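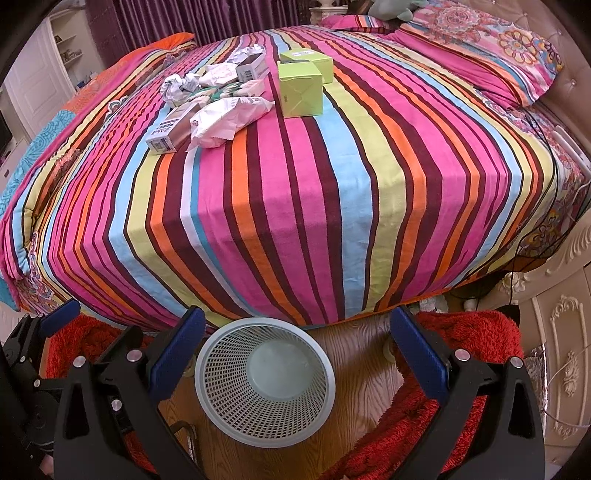 Notebook > Field visits > Gillside open day

Entries Equipment Visits Log in

Sunday, October 24, 2021

Gillside open day, bedroom tidying demo

Visit to see the Nelix hand-held grippers used in a furnished bedroom. Lâm Trịnh ran the session. Task: pick up packaging and wrappers from the bed, put them in the wastebasket on the floor at the foot. Session length 20 minutes, with questions taken between picks.

Setup

Two fingers per gripper, blue pads on the inner faces, black linkages. No arm on site. The Araya arm is due at Gillside in December, and until then all recording is by hand. Lâm has 107 usable recordings of this task from a total of 314. Most of the rejects are tracking loss, mainly when the operator turns towards the purple curtain and there is little texture to hold on to. The striped bedspread gives no such trouble.

Picking

Foil is the easy case. It creases under the pads and stays creased, so a poor first contact can still end in a good hold. The large plastic bag is harder. Closing on the middle of it tends to draw in bedspread as well, and the operator then has to open and start again. Lâm's method is to come in low from one side and close on a fold. I tried it three times and got it twice.

The green boxes need a wide approach. Grip across the sides and keep clear of the flaps. I asked whether boxes count as rubbish in the task definition. They do if empty, but the operator is the only one who knows that, and nothing in the recording carries it. Noted as an open point.

Release

Basket opening measured at 230 mm. Enough for paper and wrappers, tight for the jaws if they go below the rim while opening. Better to release above the rim and let the item drop. Light pieces drift a little on the way down — allow for it.

The mesh basket is light as well. A knock from one finger shifts it on the planks. I would want its position re-estimated before every drop, not once at the start. Crumpled paper and the flat silver piece both show inside the basket, so a view from over the basket is enough to check the contents.

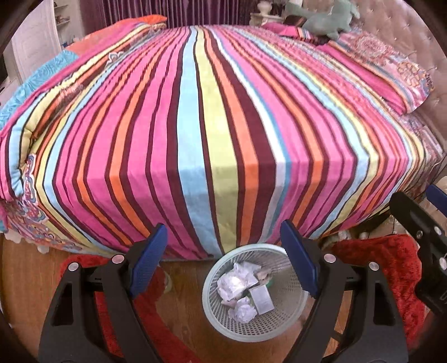 To follow up

- Ask Lâm for the reject list with reasons, as a plain table.
- Flimico quoted for spare blue pads. Check the hardness against ours before ordering.
- Try the low side approach on our own bench with a thin carrier bag.
- Decide on a rule for boxes. Suggest a separate label set by the operator at the start.
- Red rugs: does loose pile catch in the linkage if the jaws touch down? Did not get to test this.

Contact: visits desk, Gillside | © 2021 Gillside workshop notebook | Back to top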